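Notes on a set of green mahjong tiles, 20 December 2020

I bought a second set of tiles in May, mostly because the first one had started to shed its engraving paint and I was tired of refilling the characters with a toothpick. The replacement is sold under the name Melard, in a bright green with a gloss finish. I have now used it enough to write down what I think of it.

**Size and edges**

Mahjong tiles are sold by height, and the height is the number people argue over. I care more about thickness. A thin tile falls over when the row is pushed forward, and a tile with sharp edges catches on its neighbor when you try to close a gap. The Melard tiles have a generous radius on every edge. Two of them pushed together slide into line without snagging, and a row can be squared up with light pressure from both ends.

The drawback of the large radius is grip. With a hard edge you can lift a tile from a flat surface with two fingertips and no thought. With these, the fingertips tend to ride up over the curve, and the tile has to be pinched lower down, close to the table. It took me a few evenings to adjust.

**Surface**

Gloss finishes look good and show every fingerprint. They also slide. On a bare hard tabletop a tile pushed with one finger will travel farther than you meant it to and usually rotates on the way. On a cloth mat it stays where you put it — but a mat also hides small differences in how tiles sit, so I do my sorting on the bare table.

My sorting routine is simple. Loose tiles start on the right. I bring them over one at a time and add each to the right-hand end of a row on the left, long side forward. When the row reaches seven I check it against the table edge and start another. A full set takes me 20 minutes at an easy pace, including the check for chips.
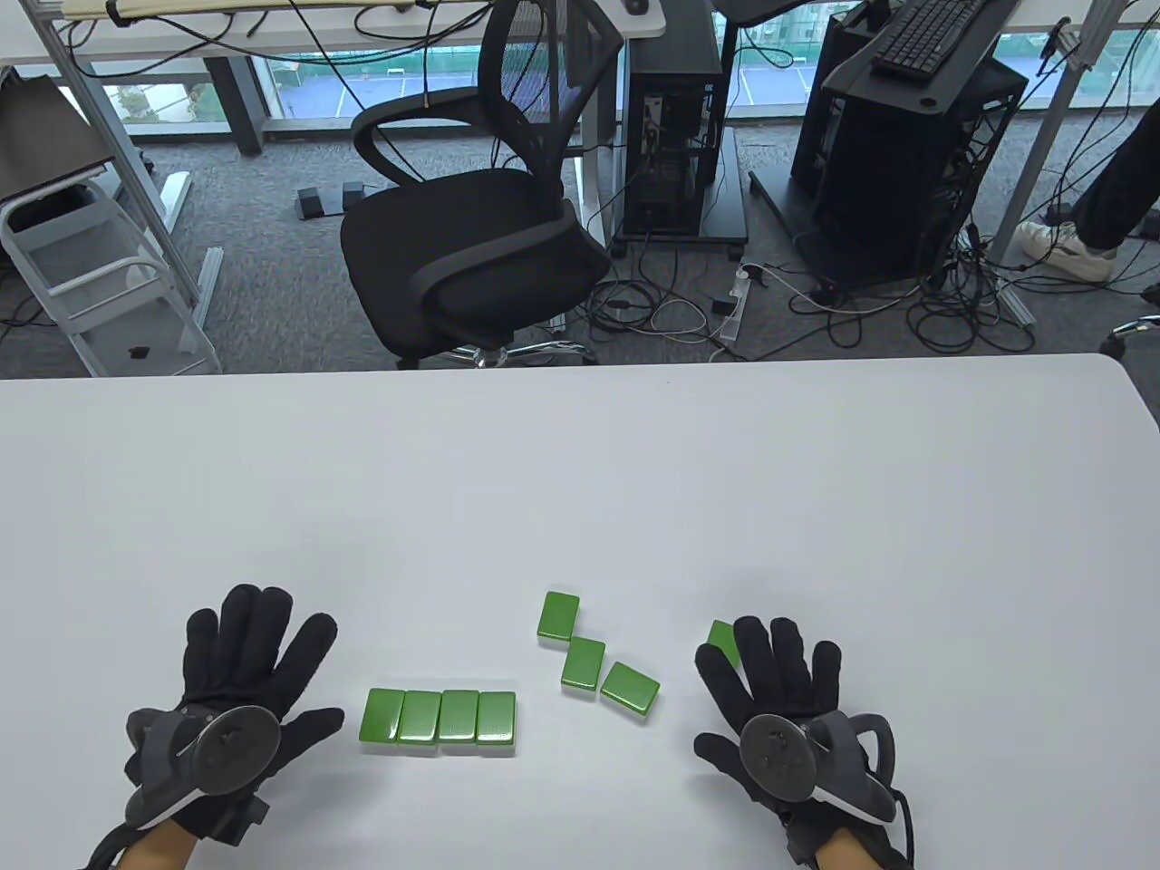

*A row of four, with the rest still to be lined up.*

The row in the photo is tight enough to be useful. What matters is that the front faces agree, because any tile set back from the others will transfer that error to whatever is stacked on top of it. I correct this with the side of a finger along the whole front, never by poking at single tiles.

**Gloves**

Fabric gloves change the handling more than I expected. They keep prints off the gloss, which saves wiping, but they take away most of the feel at the fingertip. Bare-handed, I can tell from touch alone whether two tiles are flush. Gloved, I have to look. The pinch also gets wider, so a tile in the middle of a cluster is harder to extract without moving the ones beside it. Starting from the outside of the cluster fixes most of that.

**Storage**

The box supplied with the set was poor, with a tray that flexed when lifted. I moved everything to a Truvside case with a rigid insert. It closes flat and the tiles do not rattle. I also tried a Fillatier roll, which is compact but lets the tiles rub against each other, and on a gloss finish that will show eventually.

**Cleaning**

Damp microfiber, then dry microfiber. No alcohol, at least until I have tested it on a spare. The Kopecký polish I used on my old set left a film on this one and I had to wash it off, so that bottle has gone back in the drawer.

**Open items**

- Weigh a sample of tiles and see how much they vary.
- Find a thinner mat that slows the slide without hiding the fit.
- Order spares in the same green, if the shade is still being made.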